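Courses > Interiors and Soft Furnishings > Week 5 Handout
Filed under: Pattern, Color and Cloth
Search course pages Go

Week 5: Small Patterns, Plain Cloth
Notes by Natanael Conceição

Welcome back, everyone, and thank you for the lovely pile of fabric swatches you left on my desk last week (I am still sorting them, and I have found at least one tea towel that I suspect somebody wants returned!). This week we come to a question I get every single term, usually from a person who has just papered a little room and is now standing in it with a shopping bag, wondering what on earth to put in there with it.

First, a word about repeats. A repeat is simply the distance before a pattern starts over, and on a small floral it can be so short that from the doorway you hardly read flowers at all. You read a color with a bit of grain to it, a little like tweed. Small florals can therefore be kinder to a tiny room than people expect, and I would ask you to try it with our two sample books, Ellby and Valderrama, before you make up your mind. Prop each one open, walk to the far end of the studio, and write down what color you think you see. Then go back and look up close.

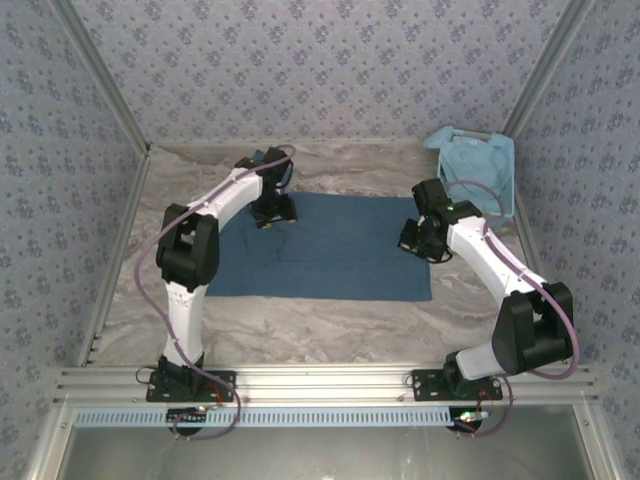 Tone on tone is where I would start any beginner, and I say so every year, because it forgives so much. You take one color family and you move up and down in it, pale for the ground, a step darker for the motif, and then something deeper again for the cloth. The pale blue-gray paper with its darker blue flowers does the first two steps for you, and the dark blue towel is the third, a good solid weight of color lying against all that small detail. Look as well at the marble pattern of the tabletop, with its grays and beiges and whites swirling about. It is a second pattern, quite a lively one, and I would call it safe next to the floral for two reasons: the gray ties it to the walls, and the swirl is loose where the flowers are regular. If you swapped in a second little floral at the same scale, I think your eye would get tired very quickly.

The beige is the part I would like us to argue over in class. Some of you will find it warms the blue up, and some of you will want it gone. Both are fine, but come with your reasons.

To do before next time:
Pick one patterned paper from the Soria book and pull three plain cloths for it, one paler, one matching, one deeper.
Fold each cloth and lay it flat in front of the paper, then hang it, and note which way you like it better.
Write 600 words on the one you would live with. A sketch is welcome, and so is a stain.

Dindis, our spare sample book, may be borrowed overnight if you sign the sheet by the door.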